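Poster frame

A poster frame (also poster image, preview still or, in older manuals, "the picture before the picture") is a still image displayed in the area reserved for a video before playback begins. It may be taken from the video itself or supplied as a separate file, and in the second case no law of nature requires it to have anything to do with the video. The term is borrowed from the cinema trade, where the poster hangs outside and the film, which may differ, is shown indoors.

Poster frames are a feature of nearly all web video players, of media libraries on set-top devices and of presentation software. They should be told apart from thumbnails, which are smaller and stand in for a video on some other page, although many publishing systems use one file for both and leave it to the reader to squint.

Behaviour in web browsers

In HTML the address of the poster frame is given by the poster attribute of the video element. The browser fetches the image and shows it, scaled to fit the element's box and centred, with its proportions kept. If the image has a different shape from the box, empty bands appear at the sides or at the top and bottom. Page authors may change this with the object-fit property, which offers the choice of cropping the picture or stretching it. Stretching is seldom chosen on purpose.

The poster is governed by an internal switch known in the specification as the show poster flag. The flag is set when a media resource is loaded and cleared when playback starts or when the viewer seeks to another position. Once cleared, it stays cleared until the resource is loaded again. Pausing does not bring the poster back, and neither does reaching the end: the video simply stops on its last picture, often a presenter with one eye shut. Authors who want the poster to return at the end must arrange it with a script that calls the load method, and must then answer letters from viewers who believe the video has broken.

If no poster is given, the browser is free to show the first frame of the video once it has arrived. Whether it arrives depends on the preload attribute, on the browser and on the kind of connection, and many mobile browsers decline to fetch anything until asked. The result is a blank rectangle with a play button on it. A common remedy is to add a media fragment to the address of the video, naming a time a fraction of a second in, which persuades some browsers to fetch and display a frame from that point. It is a trick, and like most tricks in web video it has been copied into a great many pages whose owners no longer know what it does.

The audio element has no poster attribute. Authors who want a picture with their sound may use a video element with an audio file in it, an arrangement that is perfectly valid and that surprises people each time.

Choice of frame

The oldest automatic method is to take the first frame. Since films and broadcasts traditionally begin by fading up from black, the first frame is very often black, and early video sites had the look of a wall of switched-off televisions. Taking a frame at a fixed offset avoids the fade and lands instead on the title card, the studio logo or the words "Please stand by".

Later methods score a number of candidate frames and keep the one with the highest mark. Typical measures include:

Brightness and contrast, to reject black and white frames.
Sharpness, to reject frames caught during a camera movement or a dissolve.
Distance from the nearest cut, on the theory that a shot settles down in the middle.
Presence of faces, which are weighted heavily in most systems and account for the large number of poster frames showing people in the act of saying the letter F.

Decoding cost also matters. Frames in compressed video are mostly stored as differences from other frames, so that fetching one from the middle of a group means decoding several of its neighbours first. Many selectors therefore look only at keyframes, which are complete in themselves. Encoders like to place keyframes at cuts, and a frame at a cut is exactly what the third measure above was meant to avoid. The two preferences are usually left to fight it out.

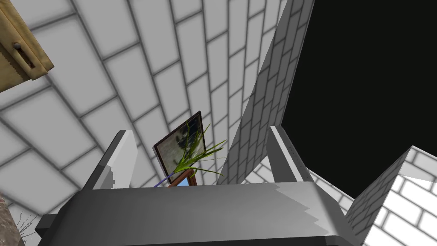
A computer-rendered still: a small framed picture, tilted, between two grey gripper fingers.

Material without faces or cuts, such as rendered footage, screen recordings and fixed security cameras, gives a selector very little to work on. One frame scores much like the next, and the winner may be decided by rounding. Some systems fall back on the frame halfway through, a rule with the merit that it can be explained over the telephone.

The Wedis selector

Wedis was an open-source frame selector written by Beatriz Mota while she was maintaining the video archive of the Breltbridge local history collection. The archive held over 2,000 recordings, chiefly talks given in one hall from behind one lectern, and the existing software had given nearly all of them the same poster frame: an empty lectern, seconds before the speaker reached it.

Mota's answer was to compare recordings with each other as well as with themselves. A frame lost marks for resembling the poster of any other item in the collection, and the penalty grew with the likeness. The method worked well on talks. On the collection's street parades it proved less happy, choosing for one of them a close view of a drain cover on the grounds that no other recording had one. The documentation described this as correct behaviour and supplied a setting to turn it off.

Version 2 added a manual override, by then the most requested feature, and version 3 placed the override at the top of the screen. The final release was made on June 1, 2019. Its notes listed 14 changes, most of them to the spelling of the menus. Parts of the code were taken up by the Peixoto player and by Tulura, a cataloguing system for small museums, where the likeness penalty survives under the name "variety" and is switched off by default.

Effect on page loading

A poster frame is an ordinary image and must be downloaded like one. Browsers generally fetch it without waiting for the viewer to show any interest in the video, and at careless sizes it can weigh more than the opening seconds of the film it introduces. Publishing systems that hand over an uncompressed screenshot are the usual culprits.

The image is also counted in measurements of page speed. The metric called Largest Contentful Paint, which records when the biggest piece of content in the visible part of the page is drawn, treats a poster image as a candidate. A page with a large video at the top may therefore be judged almost wholly on its poster. Advice to shrink the file is sound. Advice to remove the poster, which also circulates, improves nothing for the person looking at the empty box.

Some players avoid the native attribute and lay an ordinary image over the video, removing it when play is pressed. This allows several sizes of the image to be offered to different screens, something the poster attribute cannot do, since it accepts a single address. It also allows the image to remain on top of the video after the script has failed, so that the sound plays and the picture does not move.

Accessibility

The poster attribute has no companion for alternative text. The specification's position is that the poster represents the video, and that whatever label or description serves the video serves the poster too. This is reasonable when the poster is a frame from the film. It is less so when the poster carries writing, such as the title, the date of a talk or a warning about flashing lights, none of which is available to a screen reader. The usual guidance is to repeat any such wording in the text of the page. Overlay players can give their image its own alternative text, and a fair number of them give it "poster".

Misleading posters

Because the poster can be any image at all, it has long been used to promise things that the video does not contain. Video sites have responded at various times by restricting uploaders to frames from the video itself. Uploaders have responded by inserting the desired picture into the video for a single frame. Selectors that favour keyframes and sudden changes are particularly fond of such frames and will often find them unaided.

See also

Thumbnail
Keyframe
Preload (web)
Title card
Test pattern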